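Reading time: 3 minutes

Nuria Cuesta has heard the pitch for general-purpose folding software often enough to finish it for you. She leads the control group at Ferari, in Derbridge, and her view is that most of it is a planner with a good haircut.

"People show me a towel," she says. "A towel is one layer and four corners. Give me something with a lining and a zipper, then we can talk."

Her test garment is a hooded jacket. The wrist camera gets close enough to see single zipper teeth, and that, she says, is where the trouble starts. The shell and the lining are both gray cloth with creases in them. A model that was sure of itself from above can lose track of which layer it wants.
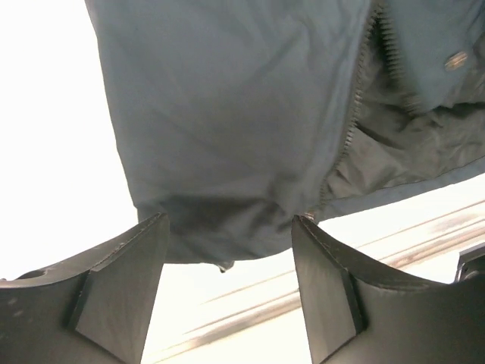 What the planner knows

The software, called Orkberg, splits the job. One part guesses where the edges are, another picks grasp points for the two arms, and a third turns those into motion. Cuesta trusts the third part. The first she calls "an opinion with a number attached."

Last August the team ran 160 trials. The planner reported a good grasp in 100 of them. When Covadonga Bustamante went through the logs by hand, she agreed with 80.

"So the confidence score is flattering us," Bustamante says. "I wouldn't ship that. I'd barely put it on a slide."

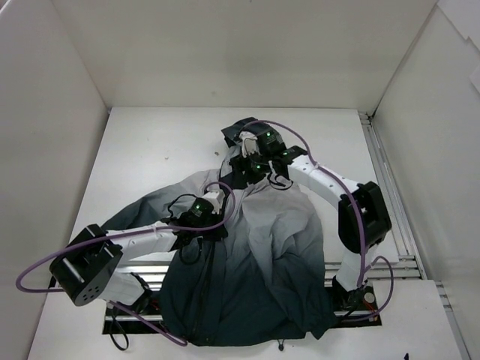
Both arms are planned together, and a bad guess by one ruins the other's path. The fix so far is a replan every 5 seconds – crude, Cuesta admits, and slow. She would like the arms to stop when they disagree with the camera. At present they carry on.

Would a bigger model help? She shrugs. "Maybe. I've been told that every year. Ask me when it can find the hem."

Related
Why the Campos gripper drivers were rewritten
Logging two arms on one clock
What a grasp score leaves out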